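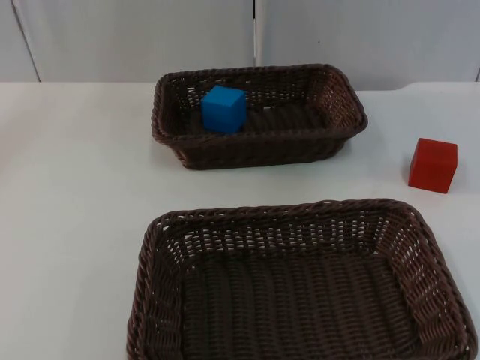
Who can apply for the deckhand and dive tender position at Trerex?

Applicants need a current open water certification or higher, first aid and CPR training valid through the end of the season, and the legal right to work on a US-flagged vessel. Prior liveaboard experience is preferred. Prior experience with sharks is not required.

Position summary

Trerex operates the motor vessel Lollamus on multi-day dive charters to offshore islands and seamounts. We are hiring one deckhand/dive tender for the coming season. The position is seasonal and full time, with crew housing on board during trips. It reports to the divemaster on duty during water operations and to the captain at all other times.

Each trip lasts 8 days, with a maximum of two trips back to back. Crew change takes place at the Stirlow dock on Wednesday morning.

Duties

1. Fill and analyze cylinders. Every nitrox fill is analyzed and tagged before it leaves the fill station. Fill pressures are entered in the compressor log with the hour meter reading.

2. Tend the surface air lines during cage dives. The tender stays on the line from the time the first diver enters the cage until the last diver is back on the swim step. Tenders do not handle bait.

3. Drive the skiff for drift dives and pickups. Training is given on board. New drivers run without guests until signed off by the captain.

4. Keep the entry and exit roster. Names are checked verbally at the ladder and again before the engines are started.
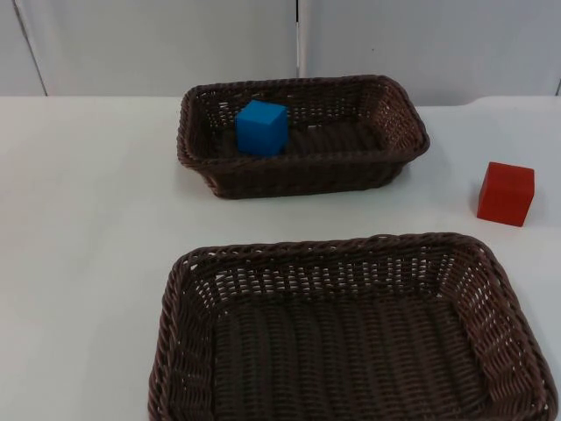

5. Rinse, hang and stow rental gear. Regulators are rinsed under pressure. Wetsuits are disinfected after each trip and sorted by size.

6. Stand anchor watch. Night watches are two hours and rotate among all deck crew, including the tender.

7. Assist in the galley at meal service when no divers are in the water.

Physical requirements

Applicants must be able to lift 41 pounds from deck level to the cylinder rack without help, climb a vertical ladder in a moving sea, and swim 394 yards without stopping. The swim is timed at the interview but is not scored on time. A diving medical signed within the past year is required before the first trip. Applicants prone to seasickness may apply if it can be controlled with medication that does not cause drowsiness.

Pay and schedule

The rate is $278 per day at sea. Maintenance days at the dock are paid at the hourly shop rate. Guest tips are pooled and divided equally among the crew, captain excluded. Meals are provided on board. Travel to Stirlow is paid by the employee for the first trip and by Trerex after that. The season ends in November.

Crew members supply their own mask, fins, exposure suit, knife and deck boots. Cylinders, weights and regulators are supplied. Personal regulators may be used if the service record is current.

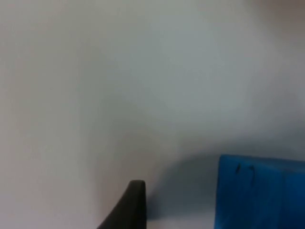 Szczepańska writes that applicants from last season asked most often about diving on days off, and that the listing should answer it: crew may dive between guest dives when the divemaster has released the deck, always with a buddy, and never from the cage. She adds that a trip with full guest load usually leaves time for one such dive.

How to apply

Send a resume, copies of all certification cards (both sides), a logbook summary with total dives and date of last dive, and the names of two references from vessels or dive shops. State the earliest trip you could join. Incomplete applications are held for one week and then closed.

Interviews are held at the Stirlow dock and include the swim, the lift and a short knot test (bowline, clove hitch, cleat hitch, sheet bend). Applicants who pass will be offered a trial trip at the full day rate.

Contact: Trerex Crew Office, Stirlow Dock | © Trerex. All rights reserved. | Back to top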